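4.2 What changed at the packing benches

I should say up front that I worked at Horico for most of the study, so when I write "we" I sometimes mean the researchers and sometimes the people on my shift. Saron Gebreyes kept telling me to pick one. I never did.

Cup stacking came up in almost every interview. It's a dull little job, it wears out your wrists, and it was the first one the Mersha arms were set to learn. Figure 4 has the practice table.
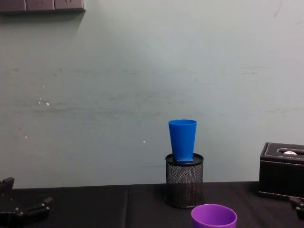
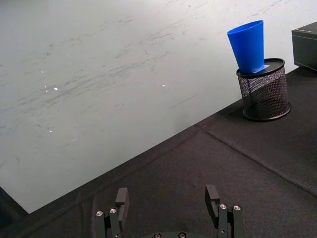
Figure 4. The practice table, with a blue cup on top of the mesh holder in both views.

What surprised me was how fast people stopped talking about speed! In April everybody wanted to know if the arms would beat us. By the end of our 300 hours of observation, the talk was all about who gets to reset the table, who gets called when an arm stalls, and whether that counts as a break (Etenesh Zeleke had strong feelings on this one, and I agree with her). Resetting used to be part of stacking. Now it's its own task, and it didn't have a pay code until Ibsa Gudeta asked for one.

The logs list 508 stalls, and I spent way too many evenings reading the notes people typed next to them. Most are a word or two. Digby Pearce wrote whole paragraphs, mostly about having to walk over from the far bench, and those paragraphs are where the coding scheme in the next section comes from.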